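Two-arm robot on our packing bench, what happens to the people who work there now?

Posted by Tamsin Benavides, January 15, 2020 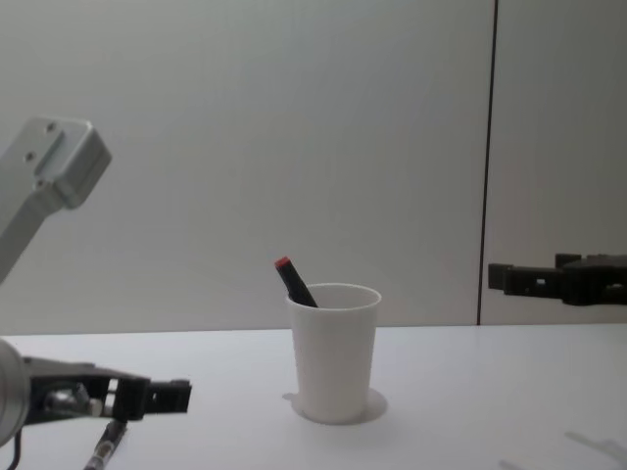
Marker in the cup, pen still on the table.

I supervise the kitting room at a stationery and school supply packer in Dosden. We make up sets for classrooms, mostly pens and markers counted into cups or sleeves. Management wants the two-arm cell to take over the small orders. At the moment we do 490 sets a shift by hand with the usual crew. The arms are slower than a person, but they would also run in the evening.

My people are asking me what their job will be in August and I don't have a good answer. Has anyone been through this in a small shop? I'm mostly interested in shifts, pay grades and who ends up minding the thing.

Mervin Gosselin
We went through it at Kivau two years ago, with a similar kind of bench work. Nobody was let go, but the jobs changed more than we had been told. Two packers became cell operators. They load the trays, clear the jams and fix whatever gets dropped. It is easier on the wrists and harder on the patience. One of them asked to go back to hand packing after a month and we let her.

Get the pay grade settled before the cell goes live. We left it until after and it took 94 days of emails to get the operators moved up. Also write down who is allowed to stop the arms. Ours was "the supervisor," and then I was at lunch.

Evening running still needed a person in the building, so one shift moved to a later start. That caused more bad feeling than the robot did.

Ernő Boros
depends on the parts. pens roll, caps come off. ours did fine with boxes and badly with anything round

Máté Gál
Agree with Mervin on the grades. I would add training time. We were promised a short course and it came to more than 175 hours across the team, all of it during normal shifts, with the same targets on the board. Ask for the targets to be lowered in writing while people learn. Ask too who picks up the odd orders, as those stayed with the hand packers and they are the slow ones.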